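PRESS RELEASE

October 21, 2015

For immediate use

Prumstead's old reading room to open again in November - white walls, new ceiling, and a door that shuts

The upstairs reading room at Guerreiro House in Prumstead opens its door to the public again in November, after being shut for eight years. The room has been replastered, repainted and rewired by local building firm Akora, and will be let by the hour to clubs, classes and anyone who needs a quiet space with decent daylight.

Work started in spring. Budget was tight. The ceiling was the big job - old plaster down, new boards up, and the beam boxed in and painted to match. The moulding at the back was going to come out, then didn't. Cleaned, filled, painted white with everything else.

"We had three quotes that all said rip it out," said Idalina Simões, who runs lettings for the house. "I'm so glad we held on. It's a plain room and it was always meant to be a plain room, but you want one or two lines to look at. People remember it brown. Brown walls, brown lino, a brown smell. They won't know the place."

The walls took far more paint than planned. Years of picture hooks and tape marks had to be filled and sanded first, and the long wall was skimmed from end to end so that it is now one smooth surface. No hooks please - hirers will be asked to use freestanding boards for displays. 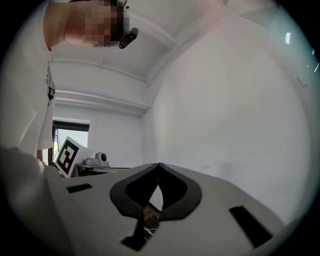 The upstairs room at Guerreiro House, with its white ceiling and dark-framed window.

The window stays as it was, dark frame and all. Quotes for a new one came in at nearly £3000 and the money went on the heating instead. The old catch has been mended and the sash opens properly, which it did not for most of the nineties.

Tiago Valente of Akora said the team had enjoyed the job, mostly. "The stairs are narrow and every board had to go up them by hand. Two of us, one turn at the landing, mind the bannister. After that the room itself was straightforward. Good light to paint by. You see every mistake in a white room so we went over it again at the end, and then again after Idalina had been round with her pencil."

The room seats 22 with the tables folded away, fewer with them out. Low tables and stacking chairs are included in the hire, as is use of the kitchenette on the landing (kettle, sink, small fridge). There is wifi. There is no lift as yet - groups who need step-free access should ask about the ground floor room, which is the same price and can be be booked in the same way.

Bookings already taken for November include a sewing circle, a Portugese conversation class and a homework club on weekday afternoons. Some evenings still free, most Saturday mornings too. Regular hirers get first refusal on their slot for the new year.

An open afternoon will be held in the first week of November, time to be confirmed on the noticeboard by the front door. Tea, cake, a look round, and a chance to put your name down. Former users of the reading room are especially welcome, and Idalina would love to borrow any old photographs for copying - the house has very few from before the closure and none at all of the room with the bookcases in.

The next stage is the back stairs and the landing, to be painted over winter. The room will stay open while this is done, using the front stairs only.

ENDS

Notes for editors

Guerreiro House is on Eltberg Road, Prumstead. Parking at the rear, two spaces, otherwise on street.

Interviews with Idalina Simões or Tiago Valente can be arranged through the house office, mornings best. Visits to photograph the room by appointment please, as it is in use.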